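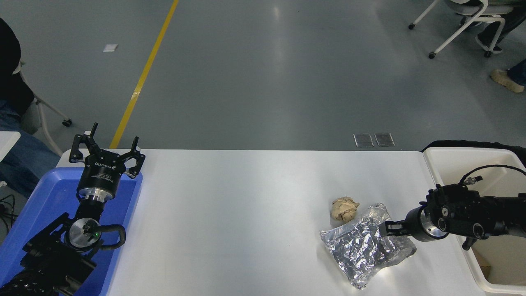 Workplace Inspections

Brodcombe site, Dec 28, 2021. Checklist with comments.

1. Fire extinguishers tagged and in date. Yes for the office. The Haberkorn unit by the rear door has a tag nobody could read, so I've marked it No.

2. Exits clear. Yes on the day. I'd put more faith in that if the inspection hadn't been announced a week ahead.

3. First aid kit stocked. Partly. Two eyewash bottles past their date, no burn dressings. The sheet inside the lid says full.

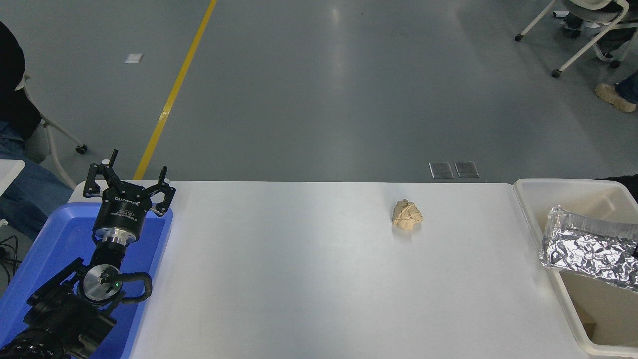

4. Emergency lighting tested. The log claims 15 minutes on battery for every fitting, same figure each time, same pen. Test again while someone watches.

5. Chemical register current. It runs to 147 entries and almost 2 pages of them are products the site no longer buys. Bromard degreaser is on the shelf and not in the register.

6. Test tags on power leads. Yes, apart from one extension lead in the kitchen.

7. Ladders. Rusex stepladder has a cracked foot. Was "to be replaced" last February. Take it out of use now.

8. Staff know the assembly point. I was given two different answers. The sign out front favours a third.

Result: not passed. Items 1, 3, 5 and 7 to be fixed before reinspection.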